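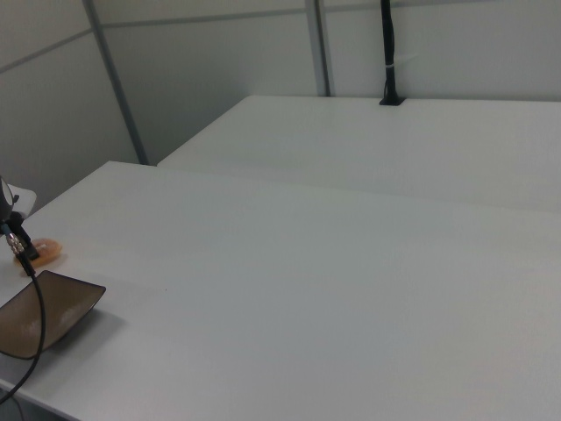
4 min read

Home | Forums | Workspaces | Benches and Tables | Search | Log in

Two tables butted together: closing the seam, and what to do about the cable drop
Posted by flatpack_ohm, 29 May 2026

The bay is two white tables pushed together, one behind the other, with gray partition panels at the back and along the left. The join is tight but not closed. I can feel a lip with a fingernail along most of it, and crumbs collect there whenever dishes are set out on the front table.

The second question is the cable drop. Power and network come down in one black bundle and go through a small grommet near the back edge of the rear table. There is one white tie on the bundle, well down toward the tabletop. Everything above the tie hangs free.

What I know:
Tops are matte, bought from Barkitz through the Stedville office.
Partition panels and posts are Brurkex, a separate order.
Lip at the join is under 2 mm at its worst point.
The tables are not fastened to each other or to the partition.

I want to close the seam without making the tables permanent. Tape has been suggested. I'd prefer something that can be wiped down.

---

gasket_lane wrote:

Level first, then fasten. Most lips like that come from the feet. Put a straightedge across the join at both ends and in the middle, and adjust the rear table until the straightedge stops rocking. Then bolt a pair of flat mending plates to the underside, spanning the join. Slotted holes if you can get them.

Tape on a matte top picks up dirt along both edges and leaves a line when it comes off. I would skip it.

---

Cervantes_shop wrote:

Disagree on mending plates. Two separate frames on a floor that isn't flat will work against each other, and the screws will loosen in the top before the frames give. We used frame clamps, leg to leg, with a rubber pad between. They come off in a few minutes when the room gets rearranged.

For the gap itself, a clear silicone bead, tooled flush. It wipes clean and cuts out with a blade.

---

gasket_lane wrote:

Clamps hold the legs together. They do nothing for height at the top, and height is the complaint. Silicone over a lip also gives you a ramp, so anything slid across still catches.

---

Cervantes_shop wrote:

Which is why you level before the bead goes in. We agree on that step. My objection is to putting screws into the underside of a top when you don't know how thick it is.

---

flatpack_ohm wrote:

Thickness is a fair point. The order sheet doesn't list it and I haven't measured. I'll check before drilling anything.

---

north_bay_339 wrote:

On the cable drop: one tie low on the bundle keeps the cables together where they enter the grommet but takes no load. With a free hang like that, the weight ends up on whatever is plugged in underneath, or on the ceiling end, depending on slack. Two fixes:

1. Strain relief at the top. A wire mesh grip on a hook is enough.
2. Hook-and-loop wraps every 200 mm down the bundle. Hard ties are fine until you need to pull one cable out.

You have an upright post right behind the table. Why not run the bundle down the post and come across at tabletop height?

---

flatpack_ohm wrote:

The post doesn't line up with the grommet, so I'd have a horizontal run across the back of the table, where people wipe. I'd also have to ask whether Brurkex allows clips on the posts.

---

north_bay_339 wrote:

Ours went on with a strap around the post. No holes, no adhesive. Leave 500 mm of slack under the table either way, or you won't be able to shift it for cleaning.

---

gasket_lane wrote:

I'd leave the drop where it is. A vertical run into a grommet is the cleanest route available, and a strapped post is one more thing to dust. Add the grip at the ceiling and stop there.

---

flatpack_ohm wrote:

Plan for now: level both tables, measure the tops, clamps on the legs, silicone if the lip is gone. Mesh grip on the bundle, hook-and-loop in place of the tie. The post stays bare until I hear back. I'll post straightedge readings in June.

Reader comments (3)

tinsnip: Mask both sides of the join before the silicone. On a matte finish the smear shows worse than the gap did.

halfround: We had the same tops and gave up on filling. A vacuum with a crevice tool once a week does the job.

pallet_and_pin: Check the gap between the tables and the left partition too. If you level the rear one by much, it may start rubbing on the panel.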